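Tromgate picking software: progress report for June
Prepared for the Petimthorpe program office by Vasanthi Arumugam

Short version

It has been a really good month. The new grasp planner is running on the arm every day now, the cable-aware motion limits are in, and the replay tool that we kept putting off is finally something people want to use. Two items from the last report are still open and I cover both near the end.

Grasp planning

At the last review our planner still treated each item in the bin as if it were lying there alone. It picked the best grasp on the nearest item and left the motion code to sort out whether the fingers could get there. In a sparse bin that was fine. Once things were touching, it kept choosing grasps that looked lovely on paper and that the gripper had no room to reach.

The new version scores the grasp and the approach together. It takes the depth data, builds a rough shape for everything near the target, and throws out any approach where a finger would come down on a neighbor or the bin wall. What is left gets ranked by how well we expect the fingers to close. We ran it against the old planner on the same 100 recorded bin layouts, and it found a reachable first choice in 40 layouts where the old one had offered only blocked grasps. I was hoping for an improvement, but that was a lovely afternoon!

Shiny packaging remains the hardest thing for perception. Crumpled foil throws bright spots that leave holes in the depth data, and the planner used to read a hole as free space. We now mark those patches as unknown and keep the fingers out of them unless a second view fills them in. It costs a little time per pick and I think it is well worth paying.

Motion limits and the cable bundle

The other big change is that the planner now knows about the cables strapped along the arm. They loop around the wrist, and some of our earlier paths turned the last joint further than the bundle is comfortable with (Nina spotted this first, going through the joint logs). We added a soft limit on wrist rotation and a simple padded shape around the loop for collision checks. The padding is generous for now. It rules out a few good grasps close to the bin walls, so I want to tighten it once we have a better model of how the loop moves as the arm bends.

The bin itself is in the collision model too, with its rim, its walls and the clamp on the left side. The clamp was missing from the old model, and adding it took ten minutes.
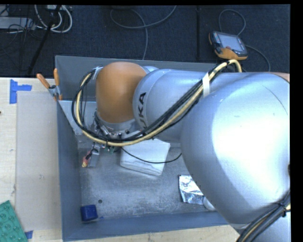

Replay tool

Every pick attempt is now saved with its depth data, the ranked list of grasps, the planned path and the joint log. You can open an attempt, step through it, change a planner setting and see what the ranking would have been. The Istomcombe team asked for a copy after one demo, and they have already sent back a fix for the way we handle time stamps. Loading is slow for long sessions. I know why, and it is next on my list.

Still open

1. Recovery after a failed grasp. The arm stops safely and waits for a person to restart it from the pendant. The logic for retrying is written and passes in simulation, but I have not turned it on for the real arm.

2. Calibration check at startup. We still run this by hand. Nina has a script that does most of it, and we need to agree on what the software should do when the check fails.

Plans for next month

Turn on retries at reduced speed, tighten the cable padding, and speed up loading in the replay tool. I would also like to record a fresh set of layouts with more foil and more small blocks pushed into the corners, as our current set goes too easy on the planner there.

No change to the budget or the end date. We could use a second depth camera for the extra views, and I will send that request separately with a quote.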